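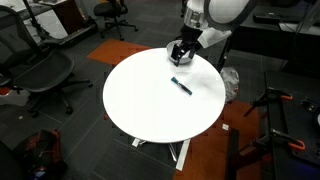

Submitted by Jocelyn Estrella, project lead, Hostidville
To: Uren, small grants office
Report 2, Aug 31, 2018

Gripper comparison for table clearing: progress since March

Summary

The grant pays for a comparison of grippers on one arm, doing one kind of job: picking up everyday items from a table and putting them somewhere else. Since the March report we have finished the runs with the two-fingered gripper, started on the suction cup, and changed the way attempts are scored. We have logged 1179 attempts. The soft gripper has not been tested yet and will be late. We are not asking for more money, but we are asking to move some of it between headings, and the details are at the end.

What has been done

The arm was mounted and calibrated before the last report. Most of the time since then has gone on running the two-fingered gripper through the item list on the round white table. The list has items with a rim (bowls, a mug, a tub), items that lie flat (markers, a spoon, a folded cloth) and items with awkward surfaces (a sponge, a bag of rice, a hairbrush). Each item is tried 20 times in each of the marked-out positions on the plan, and the operator changes its angle between attempts from a printed list. The positions are on the plan only. We tried tape on the table top early on and the camera software kept picking up the edges of the tape as if they were objects, so the tape came off and we now measure from the table edge.

The runs are done in two ways. In the first, an operator drives the arm by hand controller and decides where to grip. In the second, the software chooses the grip from the camera picture and the operator only watches. We want both, as a gripper can be good in the hands of a person and poor when the software is choosing, and your assessors asked about this in their comments on the first report.

Mohcine Nasr has run most of the operator sessions. I have run the software ones and kept the log.

Two-fingered gripper (Dridell)

The Dridell gripper has two straight fingers which open and close in parallel. It was easy to fit and has given no electrical trouble.

Bowls are its best items. The approach that works is to come straight down with one finger inside the bowl and the other outside, and close on the rim. With a person driving, this soon became routine. The main failure is going too low, so that the inner finger reaches the bottom before the gripper closes. When that happens the arm senses the load and stops, and the attempt is scored as a failure even if nothing has fallen. A shallow bowl leaves less room for error than a deep one, and the shallow bowl accounts for most of the stops of this kind.

There is a second problem with bowls that we did not expect to spend time on. A bowl held by one side of its rim tilts as it is lifted. Empty, this does not matter much. With anything in it, it would. We have started noting the tilt as slight, moderate or severe, judged by eye. I know this is crude. A proper measurement would need a second camera at table height and I do not think it is worth it for this stage.

Markers and other thin items are harder. The fingers have to come down on either side and almost touch the table. The table top has a small amount of give in it, and a hard touch moves the table on the carpet, after which every position is slightly out. Mohcine now checks the table against the arm's home position at the start of each block and again halfway through. It slows things down but the later results are much more consistent than the earlier ones. We have repeated the early marker blocks and will use only the repeats.

When the marker lies across the line of the fingers it is picked up reliably. When it lies in line with them it rolls. The software does not always turn the wrist as far as it should, and it is worse when the marker is near a bowl, where it sometimes plans one grip across the pair of them. We have kept those attempts in the log under their own code so that they can be counted in or left out.

The folded cloth was poor in every position. The sponge was fine.

Suction cup

The suction cup arrived in April and has been through the rimmed items only. It has to hold the inside base of a bowl, so the cup needs to reach the bottom and seal there. On the deep bowl the cup's own mounting catches the rim on the way in. Ait Brahim, who made our mounting plate, have agreed to make a longer one, and it will be charged to the parts heading.

On the bowls where it does seal, the suction cup lifts them level. It is clearly better than the two-fingered gripper in this one respect and I would like that to be in the final comparison. It is noisier, and the pump has to be near the arm, which limits where the table can go. We have not yet run it on flat items. I expect the marker to be beyond it.

Soft gripper

The soft gripper was due in May. The supplier sent the wrong fitting, then the right fitting with a damaged finger, and the replacement has only now been sent out. The time set aside for it was used for repeating the marker blocks, so no sessions were lost, but the soft gripper work will now run to the end of the grant period with little slack.

If it is delayed again I would suggest dropping the awkward items for this gripper and keeping the rimmed and flat ones, so that all the grippers have at least one full set in common. I would want your agreement before doing this.

Change to scoring

In March we said an attempt would be scored as a success if the item left the table. We now score three stages separately: gripped, lifted, and placed. Under the old rule a marker that was lifted and then dropped on the way counted the same as one that was put down properly. Early attempts have been rescored from the video. A small number could not be rescored because the arm was blocking the camera's view of the item, and these are marked as unscored.

The arm getting in the way of the camera is a general nuisance with this set-up. The far edge of the table is the worst place for it. We have raised the camera and moved it to one side and this has helped.

Things that went wrong

The arm's controller froze twice during software runs. Both times it restarted normally. The maker's advice was to update it, which we did between blocks and not during one, and it has not frozen since.

One mug was broken. It has been replaced with the same type.

Two weeks were lost when the room was needed for other work and the table had to be moved. The positions were measured again afterwards and a short block was repeated as a check. The results matched closely enough to carry on.

Staff time

My own time has been as planned. Mohcine has done more hours than planned, mainly on the repeated blocks. He has also written the operator guide, which was down as my task. A copy can be sent if it is useful to other projects you fund - it is short and mostly about how to set the table up the same way each time.

Money

There is £3762 unspent. The equipment heading is closed apart from the soft gripper, which has been paid for. Travel is almost untouched, since the visit to Dridell was replaced by calls. Parts is nearly used up, and the longer mounting plate will take it over.

We would like to move the travel money to parts and to operator hours. No other change is asked for. Please let us know in writing, as our finance office will not make the transfer on an email from me alone.

Next steps

Run the suction cup on flat and awkward items.
Fit the longer mounting plate and repeat the deep bowl.
Fit the soft gripper and check its reach before starting the full list.
Repeat the software runs on marker and bowl placed close together, with the wrist limit changed.
Send the full log and the scoring notes with the final report.

Questions for Uren

Do you want the videos themselves, or only the log? The videos take up a lot of space and we would have to send them on a drive.

Can the final report be one document covering all the grippers, or do you need a separate sheet for each, as the grant letter seems to say?

Jocelyn Estrella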